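The Year I Got Serious About Scraps

By the time I'd pulled everything out of the hall closet I had fabric on the stairs, fabric on the banister, and one long strip of seersucker that had somehow made it into the bathroom. I'd gone in for a pillowcase! One pillowcase, for a friend's kid who was coming to stay. Three hours later I was sitting cross-legged on the landing with a bedsheet I bought in college, crying a little bit, wondering what on earth a grown person does with all this cloth.

If you sew, you know. If you don't, let me explain how it happens. You buy two yards of something when you need a yard and a half, and the leftover is too pretty to throw away. Then somebody finds out you sew and starts giving you their leftovers, too (and their mother's leftovers, and a garbage bag from an estate sale that smells like mothballs and somebody's cologne). I weighed mine on the bathroom scale that night, a laundry basket at a time, and then decided I didn't want to write the number down.

So I made a rule. Nothing new until the scraps were gone, and the scraps were going to become stuffed animals.

Why stuffed animals? Well, I'd tried quilts, and quilts and I do not get along. Quilts want your corners to meet. A stuffed animal will forgive you practically anything. If one ear comes out longer than the other, it's got personality. If the belly's lopsided, so is mine. And they eat up all the awkward pieces, the wedges and slivers and the bit that was left after you cut out a collar, which no quilt pattern I've ever owned had any use for.

My first one was supposed to be a bear. I used the Dreltley pattern, which I'd had folded in a drawer since before we moved, and which has the kind of instructions that say "ease the gusset" and then wish you luck. He came out looking like a potato with opinions. I gave him to my nephew anyway, and my nephew named him Truck. Truck goes everywhere now. Truck has been to the dentist.

That's when I got hooked, I think, because I'd been so embarrassed about that seam up the back and here was this four-year-old who had never once looked at the back.

The florals are my favorites to work with, and I've got a lot of them, mostly small prints on white. Little purple sprigs, little pink ones, the sort of thing that used to be a nightgown. I went through a stage of thinking they were too sweet, and that a proper toy should be brown and furry and look like it came out of the woods. But a cotton print animal has its own charm. You end up with a flower right where the eye would go, or a bit of some other pattern landing smack in the middle of the tummy, and I've learned to lay the pieces out on the cloth and slide them around until something good falls in the right spot. "Fussy cutting," the quilters call it. I call it stalling, since it's usually what I do when I don't feel like threading the machine.

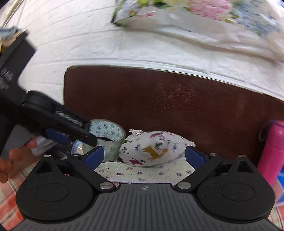 What I really want to talk about, though, is the mess that goes on around the sewing, because I've read an awful lot of articles with beautiful craft rooms in them and I've never recognized my own life in a single one. Those rooms have jars. The jars have labels, and the labels are in that loopy handwriting. I own one jar and it's full of bobbins that don't fit my machine.

My work surface does about nine jobs. I'll have an animal half done and then something needs mailing, so out comes the packing tape, and once the packing tape is out it lives there. Same with little bottles. I don't know what it is about a flat surface that attracts little bottles. Fabric glue, hand lotion, the stuff that's meant to stop fraying (more on that in a minute), they all drift in and stand around like guests who don't know anybody.

For a while I fought it. I bought a rolling cart with three tiers from Prorkov, and it was a perfectly nice cart, and within two weeks it had become another place to put things. Then I tried trays. The trays did help, I'll admit. My system these days is one tray for whatever animal I'm on and one tray for everything that isn't sewing, and at bedtime I carry the second tray into the kitchen and feel very organized. In the morning I carry it back.

About the fraying. Old cotton sheds like a golden retriever. You trim a piece, you turn your back, and there's a little beard of threads along the edge, and by the time you've turned the whole thing right side out and poked the corners, some tip or other has come apart on you. I've tried pinking shears and I've tried the drugstore bottle of goop. The best fix I've found is a smaller stitch and a wider seam allowance than the pattern says, at least on the ears and the tail and anything else that comes to a point. And if a tip frays regardless, I've started leaving it. It looks like a tuft. I'm telling people it's a tuft.

Stuffing is its own subject. I started with the insides of dead pillows, which I thought was very thrifty of me and which gave me an elephant with lumps like he'd swallowed golf balls. You have to pull the stuff apart, it turns into a whole evening. Then I tried filling one with the tiniest scraps, all the trimmings too small for anything, and that makes a nice dense heavy animal that sits up well but weighs about as much as a real one. A dachshund I made that way could hold a door open. Now I do a mix, fluff up in the head and scraps down in the bottom, and they sit beautifully.

I buy the fluff from Saha, which is the little notions shop two towns over with the bell on the door. A bag lasts me a good while. I went in during March for one bag and a packet of needles and I came out with 20 buttons, a yard of ribbon, and a zipper in a color I can only describe as soup. The rule says nothing new, I know. The rule is about fabric. I've checked the wording.

Now, mailing. I hadn't planned on mailing anything, but it's what happens when you run out of nearby children. My cousin asked for one, then her neighbor did, then a woman I used to work with who wanted one made out of her dad's shirts, and that one I did very slowly and with the phone off. I'd never shipped anything soft before, and it's such a pleasure compared to shipping a vase. You can really squash them! I wrap each one in a leftover square of cloth instead of tissue, usually something in the same family as the animal, so the wrapping can turn into a doll blanket at the other end. Then it's into a mailer and a good strip of tape over the flap.

I have feelings about tape. I used to buy the cheapest rolls I could get, and the end would disappear every time, and I'd be there scraping around with a fingernail for the length of a whole radio show. Fold the end under. That's all, just fold a half inch of it back on itself every time you finish. I was well into adulthood before I started doing it and I'm still annoyed at all those lost evenings.

People do ask what machine I use, and it's a Zernell, secondhand, beige, with one working light and a pedal that sticks when the weather's damp. It does straight and it does zigzag. There's a third setting I've been afraid to touch since the incident with the curtain lining. For the closing seam I don't use the machine at all. I do a ladder stitch by hand, in front of the TV, with doubled thread, and I've gotten to where I don't need to look down much except when somebody on the screen is kissing.

As for the closet, I'd love to tell you it's empty. I can see the back wall, on the left side. The college bedsheet is a whale now, and most of the nightgown cottons are spoken for, and the seersucker made a really handsome pair of rabbits. But word has gotten around, the way it does, and last week I came home to a paper grocery bag hanging off my doorknob with a note pinned to it saying "thought you could use these."

Corduroy. Five colors of it. I've already cut out a moose.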